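Takeaway numbers after the menu change

Dankwa has been running on the short menu since June, and Natalina Gentile let me go through the order data. I do her spreadsheets in exchange for lunch, so factor that in.

The old system was a paper docket book and one phone line. Lestik, the ordering software she moved to, logs a timestamp when the order is placed and another when it is handed over. The export covers 3,717 orders. I dropped 263 with no handover time, mostly cancelled or closed off in bulk at the end of the night.

Median wait on the remainder is 19 minutes. Between 6 and 7 pm it rises to 31, and the constraint is the fryer. Grill items hold steady across the whole evening.
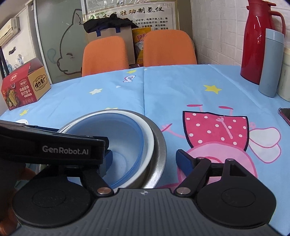 Removing the two slowest dishes helped more than the second fryer basket did. The eggplant was the worst of them: low volume, long cook, and it occupied the station when the chips were backing up. A few regulars have complained. It may return as a lunch item.

Packaging is the other cost. The fibre containers come in cartons of 600 and the unit price only drops at 3,000, which won't fit in the storeroom at the Wodwood shop. Flistar will split a pallet between two customers, and the bakery next door is considering it.

I haven't separated delivery from pickup yet. Lestik puts the flag in a free-text field, and the staff have spelled "pickup" four different ways. I'll rerun the waits once that column is cleaned.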